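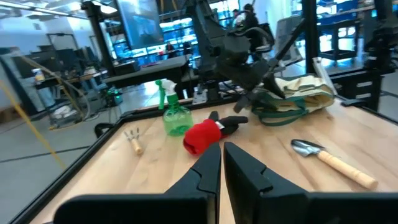

Blick zwischen den Greiferfingern auf den Tisch mit Sprühflasche, Kelle und Handkralle. Hinten der zweite Arm über der Stofftasche.

Werkstatt-Tipps: Greifer und Tisch an der Zweiarmzelle pflegen

Stand: 1.3.25

Die Zelle läuft bei uns unter dem Namen Esora. Diese Seite richtet sich an alle, die morgens einschalten oder abends abschalten. Die Teile am Handgelenk werden nur von eingewiesenen Leuten geöffnet.

Vor jeder Arbeit am Greifer
Beide Arme in Parkstellung fahren, Programm beenden, Not-Halt drücken. Erst dann in den Arbeitsraum greifen. Der zweite Arm wird gern vergessen, wenn man nur am ersten etwas zu tun hat.

Finger reinigen
Die Greifflächen mit einem fusselfreien, leicht feuchten Tuch abwischen. An der kleinen Stufe unter der Fingerspitze setzen sich Fasern fest, vor allem nach Übungen mit Plüsch oder Taschenstoff. Dort hilft ein weicher Pinsel. Kein Lösungsmittel, kein Silikonspray. Reiniger immer auf das Tuch geben, nie auf den Greifer sprühen, sonst landet er auf der Handkamera.

Finger prüfen
Greifer langsam schließen und gegen das Licht schauen. Der Spalt muss von unten bis oben gleich breit bleiben. Steht ein Finger schief, die beiden Schrauben am Fuß lösen, Finger anlegen und über Kreuz wieder anziehen. Danach den Nullpunkt neu setzen. Wer das nicht macht, wundert sich später über Kellenstiele, die aus dem Griff rutschen.

Handkamera
Linse mit dem Blasebalg abpusten, dann erst wischen. Im Livebild sollen beide Fingerspitzen zu sehen sein. Fehlt eine, hat sich der Halter verdreht.

Tisch
Die Holzplatte trocken abkehren. Schrammen sind kein Grund zum Schleifen. Splitter und hochstehende Kanten bitte melden, Preben Ásgeirsdóttir hat Schleifklotz und Hartwachs im Schrank 46. Die Klemmen am Rand von Hand nachziehen, ohne Zange.

Gegenstände auflegen
Gartenwerkzeug mit Metallblatt spiegelt. Wenn die Erkennung an der Kelle aussteigt, das Blatt etwas drehen, das reicht meistens. Sprühflaschen kommen leer auf den Tisch und mit zugedrehter Düse, falls sie eine hat. Bei Stofftaschen auf die Träger achten: Schlaufen nicht über die Tischkante hängen lassen, der Finger fädelt sich ein und zieht die ganze Tasche mit.

Kabel
Leitungen an den Armen einmal pro Woche mit der Hand abfahren, im ausgeschalteten Zustand. Sie brauchen Luft in den Gelenken. Kabelbinder nur locker setzen und die Enden bündig abschneiden. Klettband von Dultier geht auch und lässt sich wieder öffnen.

Ersatzteile
Fingerpaare liegen in der Kiste mit der Nummer 221, immer paarweise tauschen. Nachbestellt wird über Wendt, die Lieferung dauert bis zu 2 Wochen. Den nächsten großen Durchgang mit Getriebespiel und Kalibrierung macht Vilhjálmur Lykkegaard im April. Auffälligkeiten bis dahin ins Heft am Schaltschrank schreiben, mit Angabe des Arms.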